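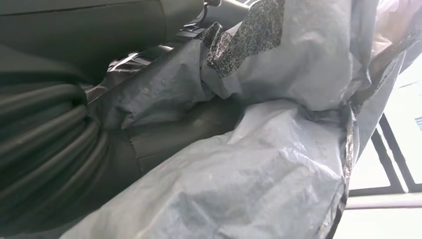

*By the folks at Staderent*

Hi, and thanks for stopping by! We're Staderent, a small shop in Vencombe with 8 people and one big question: can a machine do the boring jobs yet? I mean the real ones - folding towels, bagging orders, weighing parcels.

My answer changes from month to month. We've been at this for 2 years, and I still can't promise you a robot that will empty your dishwasher (my family asks every holiday). 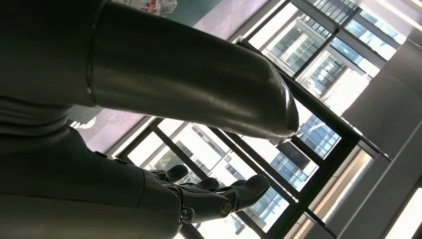 What I can tell you is that soft stuff is the hard part. A box keeps its shape. A mailing bag slumps and wrinkles, and you never get the same bag twice, even when it's the same bag! Our parcel project, Orura, is all about that.

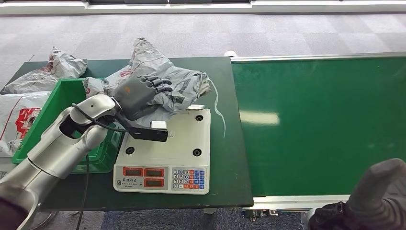

*Bag, scale, belt: the Orura bench.*

We set ourselves a goal of 1000 bags in a row with no person stepping in. We haven't made it. Our best run so far is 100, and we bought a lot of donuts that afternoon.
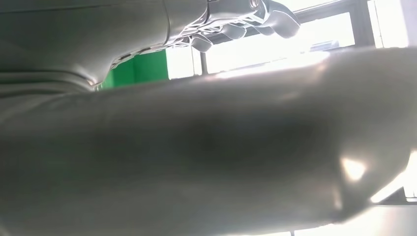

Next up is Morin, our housework project, which starts in August with laundry. I think shop floors will get there well before kitchens do, but half the team disagrees with me - loudly, over lunch. If you've got a chore you'd love to hand off, write and tell us about it. We read everything.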